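Course materials > Robot Learning > Week 2 handout

Learning from the Wrist View: Notes to Go With the Lecture

Welcome back, everybody, and thank you for the good questions at the end of last time. I promised I would write up the part on wrist cameras properly, as I rushed through it with the clock running, and several of you (quite rightly!) wanted to know why we would train a policy on a view where so much of the picture is taken up by the robot itself.

Let me start with the setup. In the Plirkik experiments a person guides the arm through a household task, and we save two things at every time step: the picture from the small camera at the wrist, and the motion that the arm made next. Our current set has 3641 of these guided runs. The policy is then trained to look at a picture and predict the next stretch of motion, 20 steps at a time. This is plain behavior cloning, the same idea you met in the first reading, only with short chunks of action in place of single ones.

Now, the nice thing about a camera that rides along with the hand is that the hand stays put in the picture and the world moves around it. If the fingertip is near the rim of a dish, that closeness shows up in much the same part of the picture wherever the dish happens to be in the room. The network gets to learn one relation, fingertip to rim, and it doesn't have to learn it all over again for every corner of the table.

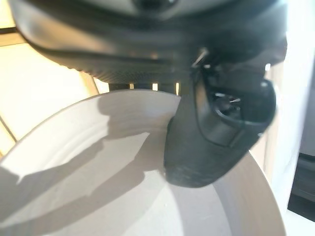

Figure 1. Wrist view with the finger at the rim of a white bowl.

Look at the shadow inside the bowl for a moment. I used to think of shadows as a nuisance, something to be scrubbed out with heavy color augmentation, and I said so in the July version of these notes. Itzel Cárdenas talked me out of it. Her argument was that a shadow cast by the gripper changes as the gripper comes closer to a surface, so it can carry some information about distance, which a single camera is otherwise rather poor at. We retrained with milder augmentation and the bowl task got better on our bench. I would still be careful with this, because a policy that leans on shadows can be badly upset when the sun goes behind a cloud, and pale dishes against bright walls are hard enough already.

That brings me to clutter, and to see-through things in particular. A bowl gives you one big smooth curve to work with. A rack of thin parallel rods gives you a great many edges that all look alike, and if the network shifts its guess over by one rod, the picture hardly changes at all. Put clear material nearby and you also get stripes seen through glass, along with reflections that slide about as the wrist turns. Keep both problems in mind when you get to the exercise, and notice how much of the rack the finger hides.

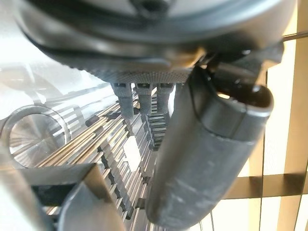 What to do before next class

Please read the Flestside chapter on action chunking, and then work through the following with your partner. The files are in the Mendoza folder, and you only need the first 400 runs.

1. Train the Bitska baseline twice, once with strong color augmentation and once with mild. Keep everything else the same, including the seed.

2. Mask out the region covered by the gripper and train again. Before you run it, write down what you expect to happen.

3. Pick a run where the prediction drifts away from the guided motion, and write a paragraph on what the camera could and could not see at that point.

A paragraph really does mean a paragraph! I enjoy reading them, but there are a lot of you. If your training won't start, check the data path first and then come and find me after lab.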